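Progress report to the Skullulov Foundation
Stallberg Community Water Refill Program
Prepared by Caoimhe Ó Conaill, program coordinator
2018-06-14

Summary

This is the second report under the current grant. The program aims to cut the sale of single-use plastic water bottles at community sport and recreation grounds in Stallberg, and to collect the bottles that are still used. Most of the work is on schedule. The refill station at Madigan Reserve is behind, and I explain the reasons further down.

Refill stations

Two stations are now running, one at the swimming pool and one at the netball courts. The pool station was connected in the first week of the reporting period and passed its water quality test without any changes. The netball station had low pressure for the first fortnight. The plumber traced this to an old valve under the clubrooms and replaced it at no charge to the grant. 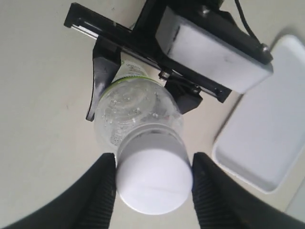

Meter readings are taken by pool staff at the end of each month. Both stations have a filter that needs changing twice a year, and we have put the cost of the first change in this year's budget. The second will fall to the clubs under the agreement they signed.

The Madigan Reserve station was meant to be in by now. Council approved the site but asked for the pipe to be rerouted around the roots of a large river red gum. Aidan Moriarty redrew the plan and sent it back within the week. We are waiting on the permit and expect to dig in July.

Bottle collection

Collection cages are in place at all the grounds in the program. We weighed the contents at each pickup and have 412 kilograms recorded so far. The cage at the football oval fills fastest, usually by Sunday lunch, and overflowed on three weekends before we moved to an extra pickup. The cage at the tennis club is hardly used and I would like to move it to the skate park.

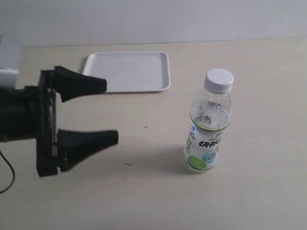

Contamination is still a problem. Pie wrappers, coffee cups and half-full sports drinks go in with the bottles, and Stelterico, who take the material, charge us for loads that need hand sorting. We paid for two of those loads this period. New signs went up in May with larger lettering and the last load went through at the normal rate.

Caps are the other matter. Stelterico will take bottles with caps on, but they want the bottles emptied first. Oisín Ó Riain has added this to the talk he gives to the junior clubs, and the coaches have been asked to repeat it on match days.

School visits

We visited every primary school on the list except one, which has been put off to next term because of building work. In all, 147 students took part in the classroom sessions. The session runs for 50 minutes and covers where town water comes from, how it is treated and what happens to plastic after it leaves the kerb. Teachers said the treatment part was too long for the younger grades, so we have cut it back and added a tap water tasting.

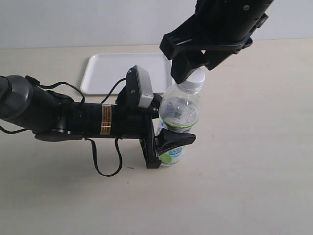 Spending

We have spent less than planned on installation, as the Madigan work has not started, and more on transport. Transport is over by $1019, nearly all of it from the extra weekend pickups at the oval. I ask the Foundation's approval to cover this from the printing line, where we have money left over. No change to the total grant is needed.

Feedback from clubs

I wrote to club secretaries asking what they thought of the program so far. Most replies were positive and short. The main worry is lost canteen income, as bottled water is one of the better sellers at several grounds. The netball canteen now sells reusable bottles instead and expects to come out even over the season. Other clubs are less sure. 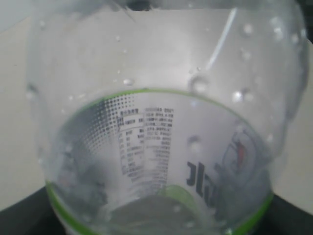
Eamon Tully: We sold fewer bottles from the canteen this autumn and I can't say yet whether the reusable ones will make up for it. The kids do use the tap. I'd want a full season of figures before we sign on for another year.

Jenő Fekete will collect canteen figures from each club in time for the next report.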